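Workshop tips: getting a homemade lane-keeping program to behave
Posted 03/10/2021 by Wycliffe Kariuki
Filed under: Garage and bench

These are notes from running the Zindeck planner on recorded road footage at the bench. All of it can be done on a laptop with the car parked.

Mask the fixed parts first. The hood and the dark rim of a wide lens stay put from one image to the next. Paint them out once, save the mask with the camera settings, and load both together. My line finder used to treat reflections on the hood as paint, and it stopped when I did this.

Set exposure for the road. A washed-out sky costs you very little. Washed-out asphalt costs you the lane edges.

Wipe the inside of the windshield with a dry microfiber cloth before recording. Glass cleaner left a film on mine that took two more passes to get off.

Keep a folder of exits. Straight highway is easy and you will collect far too much of it. I have 2,000 saved images, and the 287 taken near ramps find nearly all the bugs.

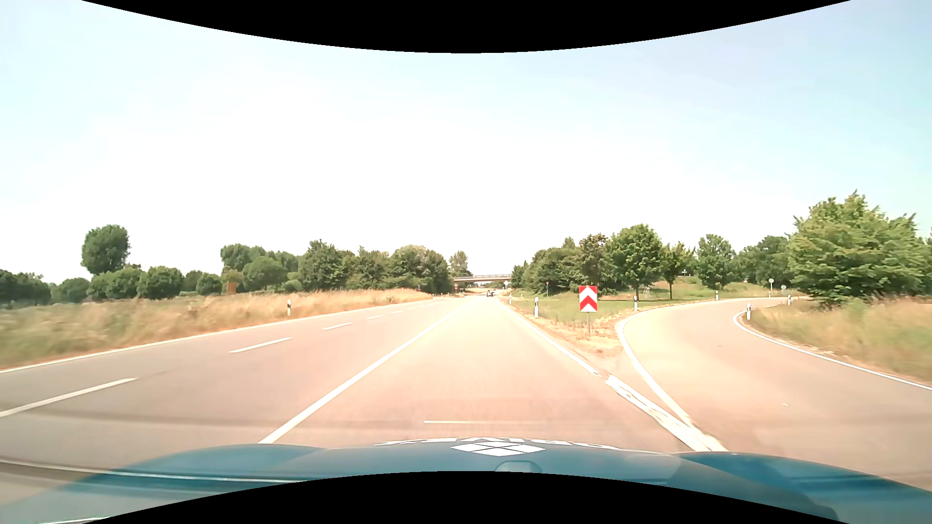

Give the planner a route before it picks a line. At a fork, a program that only follows the right edge line will follow it up the ramp. Mine did that in 13 replays in a row. Now the route says "stay" or "leave", and the right edge is ignored for a stay until the line on the far side of the gap shows up again.

Don't trust worn paint. Drop the confidence on cracked or patchy markings and lean on the left line for a moment. Wendy Sugden uses a hard cutoff for this. I prefer a slow fade, as the cutoff made the steering output jump.

Smooth the path before the steering command. Smoothing both adds delay, and the replay swings wide on bends.

Label in short sittings. After 90 images I start putting points on the wrong side of the line.

Write the version number in the log file name. Masks, too. I lost an evening in June comparing two runs that had used different masks.

Old phone chargers make poor camera supplies. If images go missing from a recording, swap the cable before you touch the code.

Next page: crimping small connectors without the expensive tool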